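Home Shows Results Guides Forum
Search this site... Go

How to Run a Wrestling Pick'em League Without Losing Your Friends

Our league started during a slow Troline Wrestling show, when someone claimed he could call every finish on the card. He got one right. We have kept score ever since, and he has yet to win a season.

1. Pick your promotion
Follow one company only. We tried mixing Troline with the monthly cards at Tapley Hall and spent June arguing over whether a battle royal in front of 105 people should count as a main event. (It did. I still object.)

2. Set the points
One point for the right winner. Two more if you also name the finish: pinfall, submission, count-out or disqualification. Title matches are worth double. Cap bonus picks at 4 per show, or someone will try to predict every run-in and talk about it all night.

3. Close the picks early
Ours lock at 6 p.m., an hour before the first bell. Picks go in the group chat where everybody can see them. Edited messages score zero, even if you swear you were fixing a typo.

4. Agree on the weird stuff first
Write down what happens when a match is changed, thrown out or restarted by an angry authority figure. Our rules:
- Wrestler replaced before the bell: pick is void, no points.
- No contest: zero for all, unless you called it.
- Decision reversed on the show: the new result stands.
- Decision reversed a week later: too late, go to bed.

5. Keep one score sheet
A plain spreadsheet does the job — one row per match, one column per player. Last season's winner finished on 461, and the runner-up has requested two recounts.

6. Choose a prize
Make it cheap and slightly embarrassing. We play for the Doler Cup, a bowling trophy with the bowler's arm missing. The winner must display it at home until the next season ends.

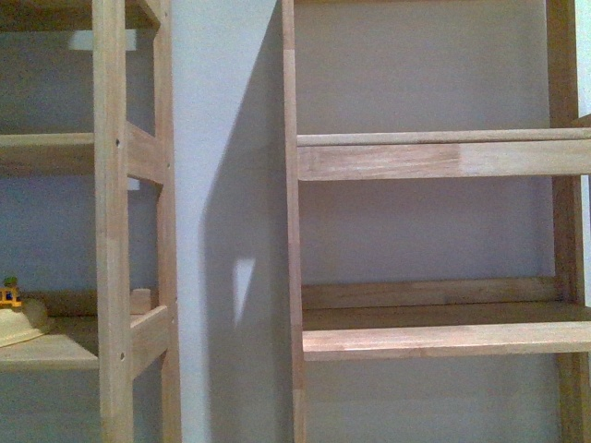

Fan Guides

Next up: how to read a Wimon Pro card and guess which match gets cut for time. Bring snacks, and somebody you don't mind blaming.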